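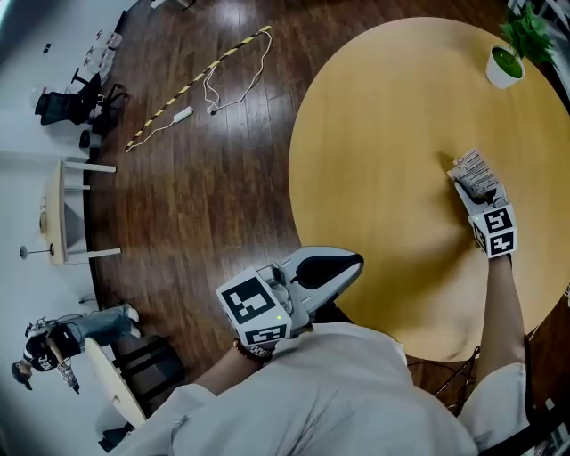 Stetley Table Print

A catalogue of small cards and packets from tables, counters and kitchen drawers
Version 2, August 2021

What is in this collection

Stetley Table Print is a list of small printed things that people put on a table, read for a moment, and move to the side. There are sugar packets, tea envelopes, seed packets, care cards for house plants, reservation cards, loyalty cards, spare button packets, instructions folded very small, and many items which are difficult to name. For each item we typed the words that are printed on it, measured it, and wrote down where it was lying when we got it.

The catalogue has 2,000 items. They come from 111 places in the Londia district: cafés, homes, waiting rooms, two libraries, a plant nursery and the staff kitchens of several shops. Most of the items are white or cream with dark text. Coloured ones are fewer than we expected.

The work started as a spelling list for an evening class in reading. The learners could read a newspaper quite well but had trouble with small packets, where the sentences are short, the grammar is missing and the letters are tiny. We began to keep the packets in a biscuit tin, then in shoe boxes, and now in flat drawers.

Files

items.csv — the main table, one line for each item
text.csv — the typed words, one line for each printed line, in reading order
places.csv — the kind of place and the kind of table, without addresses
marks.csv — small graphic marks (recycling sign, hand, leaf, arrow and others)
corrections.txt — changes after version 1, oldest first
licence.txt — the conditions of use

All tables are UTF-8, with commas between fields and double quotes where a field has a comma inside. The first line is always the column names. If you open the files in a spreadsheet program, please set item_id as text before you import, otherwise the zeros at the beginning disappear and the tables no longer match.

Columns of items.csv

item_id: five digits, with zeros at the front.

kind: one word from a closed list of 17 words. See "Kinds" further down.

width_mm, height_mm: measured with the item closed and flat. The width is always the longer side, also when the text runs the other way.

thickness: thin, padded or filled. Thin is a single card or paper. Padded is folded several times. Filled means there is still something inside.

sides_printed: one or two. A side with only a batch number counts as printed.

ground_colour: the colour that covers the most area. One plain word, never two.

text_colour: the same rule. When the text has several colours we give the one of the smallest text, which is usually what a reader has difficulty with.

surface: matt, shiny or unknown.

place_id: links to places.csv.

condition: new, creased, torn or stained.

note: free words, often empty.

The other columns are links to text.csv and marks.csv, and they are explained in the first lines of those files.

Kinds

The list of kinds was the hardest part. In version 1 we had "card" and "packet" and little more, and it was not useful. A flat packet with a thin content looks the same as a card until you press on it with the fingers. So in version 2 the kind is decided by touch and not by looking. If two layers slide against each other, it is a packet. If not, it is a card. Folded paper is a leaflet, even when it is no larger than a stamp.

When we could not decide we used "card_or_packet", which is one of the allowed words. Please do not correct these entries by guessing from the text. There are 80 of them, and for most the original was given back to the owner, so we cannot touch it again.

How an item is measured

Put the item on a table with a smooth, hard top and good light. A tablecloth is not good, the edges sink into it. Take away cups, crumbs and other papers. Hold the item flat with the hand, near to one end so that the print stays free, and put the steel ruler along the long side. Read the number to the nearest millimetre. Then turn the item and do the short side.

A round table has one difficulty. With a square table people unconsciously put the packet parallel to the edge, and the ruler follows. On a round one there is no straight edge to follow, and everything lies a little bit turned. The measurement is not worse from this, but the ruler must be checked against the item and not against the table. In the early records some widths are two or three millimetres too big, and we think this was the cause. Corrected values have the letter r in the note.

Shiny tables give reflections, and a reflection beside a shiny packet makes small grey text very hard to see. Move yourself to the other side before you move the lamp.

Cotton gloves are used for items older than the reader and for anything that takes fingerprints. For an ordinary sugar packet it is not necessary. If you wear gloves, wear clean ones — the powder from one torn packet goes everywhere and afterwards we find it written down as "stained" for the next ten items.

How the text is typed

We type what is printed, with the mistakes. Capital letters stay capital. A line break on the packet is a new line in text.csv. Where a word is hidden under a fold or glue, we write [hidden]. Where the letters are there but we cannot read them, we write [unclear] and we do not guess, also when the word is obvious from the rest.

Small marks are not described inside the text. They have a code in marks.csv and the code stands at the position in the line where the mark is printed. A row of several marks is typed from left to right.

Each text was typed once and read back aloud by a second person. The reading aloud found more errors than the comparison by eye that we used before. Missing small words, such as "of" and "to", were the most common.

About the places

places.csv gives the type of place, the shape of the table (round, square, long, counter or other), the colour of its top, and whether there was something standing on the table permanently. This last column, named standing, was added because of a question from the learners: does a table with a plant or a vase collect more small papers than an empty one? From our notes it seems that people like to lean cards against a pot. We have not tested it properly and the column is incomplete for the first boxes.

In the column standing you find plant, vase, lamp, holder, several and none. A plant is a plant also when it is artificial. We were asked to separate them, but it is not always possible to know without pulling a leaf.

No address, no name of a café and no name of a household is in the files. When a packet had handwriting on it, for example a telephone number or a shopping list, we typed only the printed part and put "handwriting" in the note.

Languages

Most of the text is English. Many packets have French on the second side, and a smaller group was printed in Zeltska and carries the local spelling of place names with and without accents. We kept both forms. The language column in text.csv is for each line, so a packet with two languages has two values.

Known problems

The catalogue has too many sugar packets. They are easy to collect and people gave them gladly.

The seed packets are nearly all from one nursery and from one spring season. The wording is very similar in all of them, and if you count words you will get "sow" and "thin out" very high.

Ground colour was judged by eye, under different lamps. Cream, ivory and white are not reliable against each other. We advise to join them.

The Kariuki box, which came to us complete from a closed stationery shop, has no place information. Its items have place_id 000 and they should be left out from any question about tables. They are good for questions about paper and lettering.

Some items are measured with content inside and some after the content was used. The column thickness tells which, but it was added late. For the first records it was filled in from memory of the person who measured, and it can be wrong.

Use and sharing

You may use the tables for teaching, for research and for design of printed things, also commercial, if you mention Stetley Table Print. Brand names on packets belong to their owners. Please do not use the typed storage instructions or allergy text as advice. Many of the packets are old and the recipe may have changed.

Sending corrections

Write the item_id, the column, the old value and the new value, one correction on each line. If the correction is for the text, please say if you have the same packet in front of you or if you remember it. The next set of corrections will be put in during September, and items received after this will wait for version 3.

We do not need more sugar packets. Button packets, care cards and anything printed on both sides are very welcome, flat in an envelope, without tape.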